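Simulation Reviewers Wanted – Robot Test Practice, Fulville
Posted 2026-01-16

Greneson writes test rules for indoor robots. Our clients buy machines that are supposed to get through a home without hitting anything, and more and more of the proof they are handed comes out of a simulator. We are looking for 2 people who don't take that proof at face value.

The current job is called Amolska. It is a set of 2,029 simulated runs through made-up homes, sent to us with a summary claiming the runs "cover typical household conditions." Maybe they do. The summary is 20 pages long and never says what typical means.

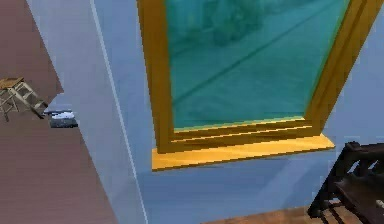

What you would do

Go through runs one at a time against our draft rulebook, which has 162 checks. Does the view tilt, and did the run's report mention it? Does anything in the room sit where it couldn't sit in a real house? If a rule can't be answered from the material, you write that down and move on. We don't want guesses dressed up as passes.

Some of it is easy to catch. A toilet and a tricycle share a tabletop, and the tricycle seems to float a little above the wood.

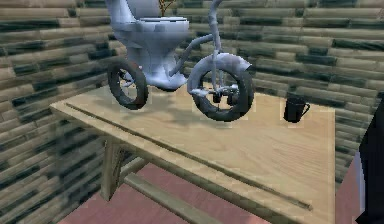
The harder part is deciding whether a fault matters. A vendor will say that odd objects make the robot tougher. We have heard this often and seen very little to back it up. Your notes need to say what a given run can support and what it can't, in words a building manager could read without calling us.

You will also help fix the rulebook. Several checks were written by people who had only worked with real floors and real walls, and they fall apart on flat colors and blurry textures. The one on mirrors is the worst. It asks the reviewer to confirm that a reflective surface is present, and half the time you can't tell a mirror from a blank panel. 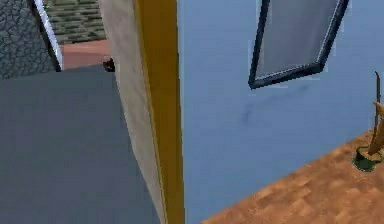
Expect to argue. Our sister office in Bragança reviews the same runs separately, and where the two offices disagree the run stays open until somebody changes their mind in writing. Averages are not accepted.

Who should apply

You have done inspection, testing, auditing or lab work of some kind. Robotics experience is fine but we don't require it, and a person from elevator inspection or food safety may well do better. You write plain English. You can look at a tidy hallway with a wood floor and a closed door at the end and still ask what it proves about a real one.

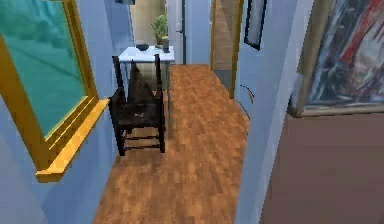 No coding. If you have sold robots or simulation software in the past year, please say so – it won't rule you out, but we will find out anyway.

Terms

Six-month contract, part time, on site in Fulville, paid hourly. Training is paid at the same rate. You will sign a confidentiality form covering client names and nothing else. You are free to say in public that you think our rules are wrong.

To apply, send a resume and one page on a standard, checklist or code you have worked under that didn't do its job. Tell us what it missed. Applications close at the end of January. Cover letters about passion for innovation will not be read.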